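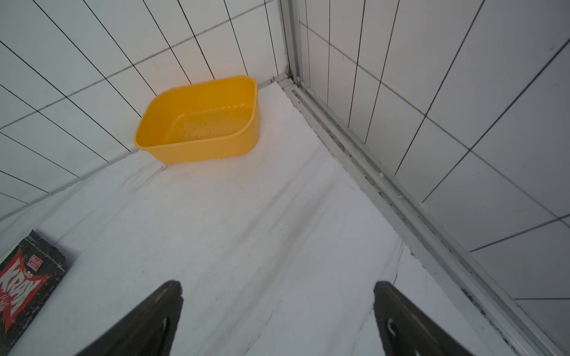
D. Shetty
Research assistant, robot learning, Stornetti

Pruning the demos: it worked, mostly

10th April

Quick one before I have to give the desk back. Numbers are in for the pruning run and I want them written down somewhere before I forget what I did.

Short version. Threw out a big chunk of every demo, trained on what was left, got 70 good trials in 100. Same 216 demos as last time, same network, same arm. Last time was a fair bit worse, and I'm not putting that number up until I've rerun it, as the gripper was playing up for part of that day and it wouldn't be a fair fight.

What the pruning is

We only use the wrist camera. No overhead view, no depth. So the policy gets whatever is past the fingertips and that's its whole world. Good when it's close to something. Hopeless when it's high up and nothing much changes from one image to the next, and it just sort of hangs there having a think.

My guess was that the hanging comes from us. People pause when they drive the arm. You line up, you stop, you wonder wether the fingers are wide enough, then you go. All those pauses end up in the data and the policy learns to pause beautifully.

So:

Cut any stretch where the arm barely moves and the fingers don't move at all.
Keep a few images either side of each cut, otherwise the motion goes jerky.
Never cut near a close or an open. Learned that the hard way, the grasps went to mush.
Leave the recoveries in. If somebody missed and went back, that stays, all of it.

That's it. It's a short script. Most of the time went on picking the threshold, and I picked it by watching clips until my eyes hurt, so don't ask me to defend it. I called the script Plirkier becuase every other name was taken in the shared folder.

The white on white problem

Most of our misses are on the tiled setup. White tiles, dark grout, white surface underneath, everything a bit shiny. The yellow tub is easy, it's the loudest thing in there and the arm heads for it from a long way off. Against the left wall like it is up top there's not much room on that side, so the approach has to come in along the open side and close on the rim. The new policy does this without dithering. The old one would drift along the grout lines. I really think it liked the grout lines.

Things that didn't bother it, which suprised me: the specks in the bottom of the tub, the scuff marks, the black chips pack with the red splash on it. I had money on the chips pack being a problem. Big white letters, strong red, right beside the left finger. Nope.

Thing that did bother it: the ridged metal channel along the wall. A few trials it went over and hovered. Lots of strong parallel lines I suppose, and when you're only working from a wrist view a ridge and a rim can look pretty close. Need to look at this properly.

The basket

Second setup is the blue basket with the fake veg. Harder, and where the pruning helped most. The veg overlaps, so a cabbage with its pale end toward you is a decent target but the eggplant down along the side is miserable, the fingers have to get between it and the wall of the basket. Demos for the eggplant are FULL of pauses. Everyone stops and squints. Cut those and what you've got left is a clean line in, and the policy follows it.

Cabbages are soft work by comparison. Either one, the yellow tipped or the green. It'd sometimes grab leaf and not the base, and I counted that as good if it came out of the basket and stayed held. You may disagree.

The hex nuts I haven't touched yet. Small, dark ones and a silver one, on a marble pattern, near the fingers where the view is at its worst. That's a different paper.

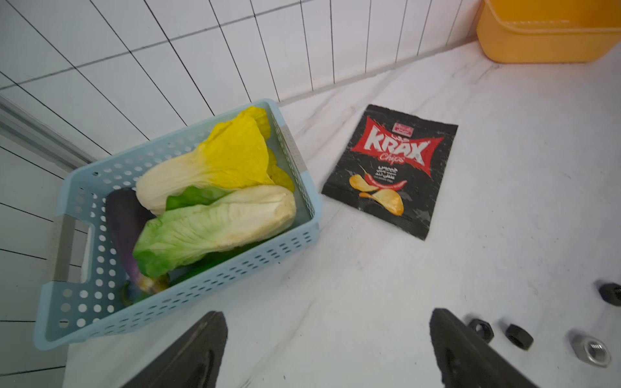
What I don't know yet

Whether it's the pausing at all. Could be that pruning just makes each demo shorter and the training sees more of the good bit. The way to check is to cut the same amount at random and see if that helps too. Should have done it first. Didn't. It's queued now.

Also only 2 people drove the arm for this set and one of them was me. My pauses are in there and so are my habits. The group at Dirnura have a set with a lot more drivers and the same sort of gripper, and I've asked for it, so if they say yes I'll run the script on theirs with the threshold left alone. If it needs retuning for every driver then it's not much of a method.

And the 100 trials weren't split evenly, more tub than basket, so the 70 flatters it a bit. Per-object table to come once I've fixed my spreadsheet, which has somehow got the eggplant in twice.

Script goes up after the random cut run. Comments are open if you've tried something like this and it fell over.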